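14 de febrero de 2020
Por Liliana Ferraro
Imprimir | Enviar por correo

¿Y quién recoge la mesa?

Llevo 11 años preguntando lo mismo en las ferias: ¿cuándo me recoge la mesa un robot? Mirsad Kelmendi, de Hasisance, se ríe y me pide paciencia. En simulación van practicando – mesas redondas, cuencos, cositas pequeñas junto al borde – y yo encantada, ¡pero mi cocina sigue igual! Para mí, todavía no. Doblar una camiseta, menos aún.

Recientes:
- Keltance abre taller
- Medcombe y las cajas
- Cartas de diciembre

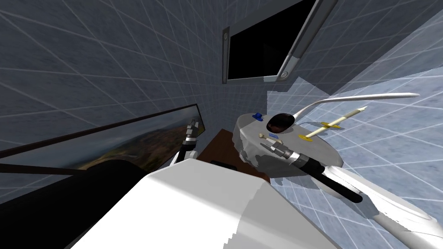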